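**Workshop notebook: dish station, Clesico staff canteen trial**
Thursday, May 30, 2019
Entry by Lamai Siriwan. Copies to Chaiwat Sombatkul and Jhair Ticona.

The purpose of the present work is to establish which parts of the plate-handling job at Clesico can be passed to the two-arm station and which should remain with the canteen staff. The bench layout is unchanged from the previous entry: rack at the far side, plates and cloth in front.
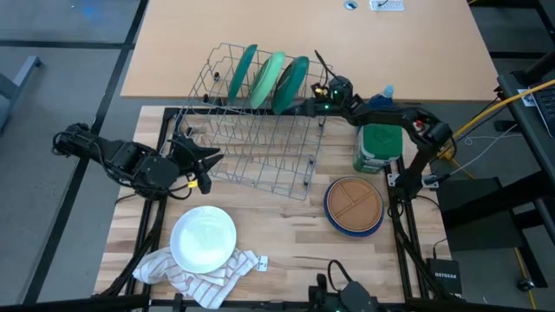
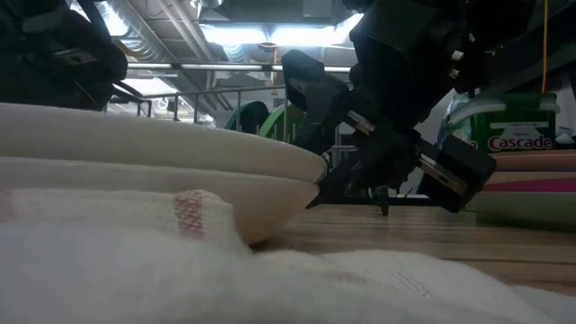
**1. Division of the work**

The staff at Clesico currently handle 2000 plates on a full working day, across two sittings. Cleiton Lacerda, who supervises the kitchen, has asked that the trial be described to his team in terms of tasks and not of posts. The following was agreed with him by telephone this morning:

- Loading and emptying of racks: to be tried on the station.
- Scraping, soaking and inspection for chips: to remain with staff.
- Wiping of plates: undecided. See section 3.

The team numbers 12. No change to hours is proposed for the length of the trial, and this has been put in writing to them. Any later change would be for Clesico to raise with its staff in the usual way. It is not a matter for this workshop.

**2. Comments received from the kitchen**

Sakda Thepsuriya spent Monday at the canteen and took notes of what was said. The main points are recorded here as they bear on the settings.

Staff do not object to the arms as such. They do object to standing and waiting for them. At present a person who finds the rack full simply empties it; with the station running, that person must either wait or stop the cycle. Two of the longer-serving staff said they would prefer to be able to step in without asking permission. This seems a fair request. Jhair is to look at a pause bar at waist height, on the near side, which anyone on shift may press.

The second point concerned wrists. Lifting plates from a low rack is the part of the job most often named as painful by the end of the week. If the station did only that, several people said, it would be welcome.

The third point concerned training. It was assumed in the kitchen that one person would be chosen to "mind the machine". Cleiton would like all staff shown how to start, pause and clear it, so that the knowledge does not rest with one shift. I have asked Chaiwat for a half-day session at the Geum site before the unit is moved.

**3. Wiping**

Wiping needs both arms and a cloth, and the cloth remains the difficulty. Sakda suggests a heavier cloth of fixed size. I am not convinced that this is worth pursuing for the trial. A person wipes a plate while looking it over for damage, and if the wiping is taken away the looking is likely to go with it. My recommendation is that wiping and inspection be kept together and left with staff. Chaiwat does not agree and will add his own note below.

**4. Actions**

- Pause bar: Jhair, drawing first, then a mock-up in card for the staff to try.
- Rack height: measure at Clesico, both sinks.
- Revised task sheet, in plain language and without the word "operator": Lamai.
- Ask Caltska whether the finger pads may be washed with ordinary kitchen detergent. Their last reply did not cover it.
- Shelf 56 in the store: return the spare pads to it after use. They were found in the wrong drawer again.

**Note added (C. Sombatkul):** I would keep wiping in the trial for one week only, with a member of staff inspecting each plate afterwards. If the staff find that this doubles their work, it should be dropped. Their view should decide it. Review in December with Cleiton present.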